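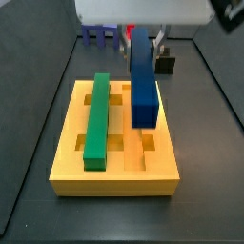

Yellow base block with slots, on a dark tabletop.

Verside Feed Ethanol Price Records

Version 2, updated in September

What is in this data set

The data set has 600 records of wholesale prices for fuel ethanol and for distillers grains, the animal feed that ethanol plants sell as a second product. Each record is one price quoted by one plant for one delivery month. The quotes come from 54 plants. Price records for corn oil are not included in this version.

We made the data set for people who study how feed costs move when plants lower their production. It can also be used for teaching. Please do not use it for trading or for setting a contract price, as the quotes are old when we publish them.

Files

prices.csv has the records, one per line.
plants.csv has the plant code, the region and the size class.
notes.txt has corrections from readers.

Columns in prices.csv

plant_code: a code that we gave to the plant. Names are removed.
delivery_month: the month of delivery, not the month of the quote.
product: ethanol, wet_grains or dry_grains.
price: US dollars, per gallon for ethanol and per short ton for grains.
basis: fob (at the plant gate) or delivered.
source: idus or noguchi, see next part.

How the records were collected

Tatsuya Sugawara and Mayu Fukuda copied the quotes from two newsletters, Idus and Noguchi, with permission of both publishers. Idus prints prices at the plant gate. Noguchi prints mostly delivered prices, so the two sources should not be mixed without looking at the basis column. Misaki Ebihara checked every record against the printed page. When the page was not readable, the record was left out.

Known problems

Wet grains are not quoted by every plant in summer. An empty month does not mean that the plant was closed.

Size class is taken from the capacity that the plant reported, and some plants report it only once in several years. Plants with capacity near the limit between two classes may be in the wrong one.

In version 1, some dry grains prices were written per metric ton. Shota Matsuda converted them. If you made charts from version 1, please make them again.

License and contact

You may copy and change the data if you name the Verside Feed project. The newsletters themselves are not covered by this license.

Corrections go to Tetsuya Fujimoto through the project page. Please give the plant code and the delivery month in your message.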